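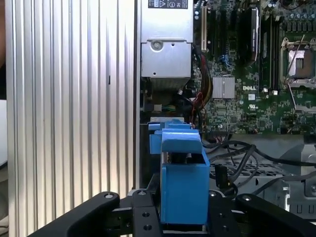 Blue plastic part, with the inside of a Dell computer behind it.

Sondstead Bench Mat, model 2068

If you like opening up old desktops, you'll love having a proper mat to do it on! The Sondstead is 34 inches wide and 25 inches deep, soft enough to protect a case and firm enough that a dropped screw stays where it lands. The seven shallow trays along the back edge are my favorite bit — one for each stage of a teardown, so everything goes back in order.

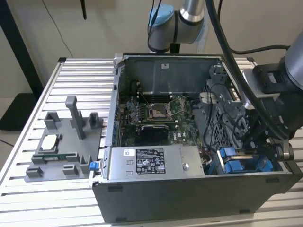
Page last changed: May 27, 2020

A tower on its side with the panel off needs plenty of room, and the mat gives you that with space left over for tools. It rolls up for storage (tie it loosely) and wipes clean with a damp cloth. Gray has been back in stock since February. The Vuvex wrist strap clips onto either front corner and is sold separately.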